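Bench notes, May, started 9:40 am

Coffee first, then the lanterns. Picking up from the last entry, where I'd left eleven paper lanterns drying on the rack and went home annoyed with the glue. The party is outdoors, long tables, kids everywhere, and the client (Eren, the garden place) wants red, white and blue without it looking like a car dealership. Their words, and I wrote them on the wall above the bench!

Glue news: the Waven stuff holds. I pulled at the seams pretty hard this morning and only one let go, and that was one I'd done in a hurry at the end of the day. The cheaper paste went in the trash. It leaves a shiny line along every fold and you see it the second there's a light inside.

Garland count for the order sheet, so I stop doing it on scraps: 3277 paper stars cut, 2825 of those good enough to string. The rest have the fuzzy edge from when the die was getting dull. I'm keeping the fuzzy ones in the shoebox, because they'd do fine for the kids' table, where they'll get painted over anyway. The order says 3000, so we still need one more cutting session. Tuncay, if you get to the die before me, please wipe it down first. There's blue dust in everything.

Spacing: I tried stars tight together and it looked like a rope. Tried them a hand's width apart and it looked like we'd run out of stars. Three fingers apart is right (my fingers, sorry, Amândio, yours would be four). Knot behind every star, a dab of glue on the knot, let it sit before you roll it up. I did not let the first one sit and now I own a very patriotic ball of string.

11:15. Kids' craft table. The plan was pinwheels, flag windsocks and the painted rock thing. I made one of each with my left hand only, which is my usual test for what a six-year-old will put up with. Windsock was easy and pretty, streamers went on with tape, done before my tea was cold. Pinwheel was a pain. The pin has to go through five layers and then into the straw, and I stabbed myself twice. So pinwheels get pre-pinned by us, and the kids only color the paper and fold the corners in. That means 70 pre-pinned ones in a tray, plus a few spares for the ones that get sat on.

Rocks: still in, but the paint pens from Jemuva are way better than brushes. No cups of water on the table, hooray. White over blue needs two coats and the kids won't wait for two coats, so let's put out pale rocks and skip the base color. I'd like somebody other than me to wash the rocks.

Lunch. Ate at the bench, got glitter in the hummus.

1:30 pm. Centerpieces. Amândio wanted tall, I wanted low, and we set up both at the end table and sat across from each other. With the tall one I was talking to a carnation. Low it is! Quart jars, white daisies, something blue and scruffy (he's asking what's cheap that week), and short red ribbon around the neck of the jar. I had the ribbon in a bow and it looked like a baby shower. A flat knot with the ends cut on a slant is much nicer. Fill the jars only halfway or they slop when you carry the tray.

Candles are out. It's going to be breezy and there'll be paper over every table. Triltel has the little battery lights, and I hung one in a lantern for the whole of lunch to see how it did. Nice warm color, but it slides to one side and the lantern leans. A loop of wire across the bottom ring fixed that. Bend it before you paper the frame, please, I had to fish around inside two finished ones with pliers and tore the second. 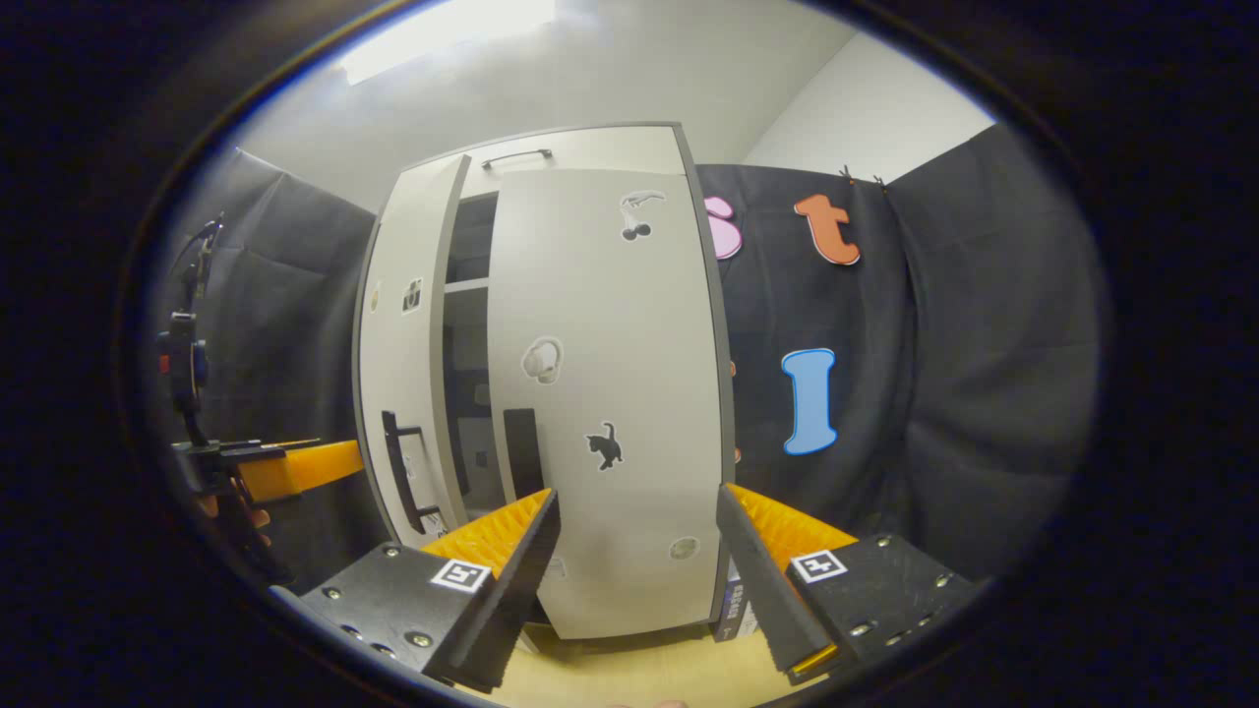

White cabinet, left door open.

3:50 pm. Red crepe bleeds. I flicked some water on a streamer to see what a little rain would do and my thumb is still pink. Tested the plastic-coated kind next to it and nothing came off on the paper towel, but it crackles when it moves and it doesn't curl as well. I think coated for anything hanging over food and plain crepe for the fence. Tuncay may argue with me about the crackle. He hasn't heard it yet.

Still to do:
Cut the last stars (sharpen the die first)
Bend wire loops for the rest of the lanterns
Ask Eren how far apart the fence posts are, I keep guessing
Pin pinwheels
More white thread, the thick kind
Find out if the long tables come with cloths or if that's on us

Stopped at 5:20 with one lantern still on the form. Leave it there overnight, it's tacky along the bottom.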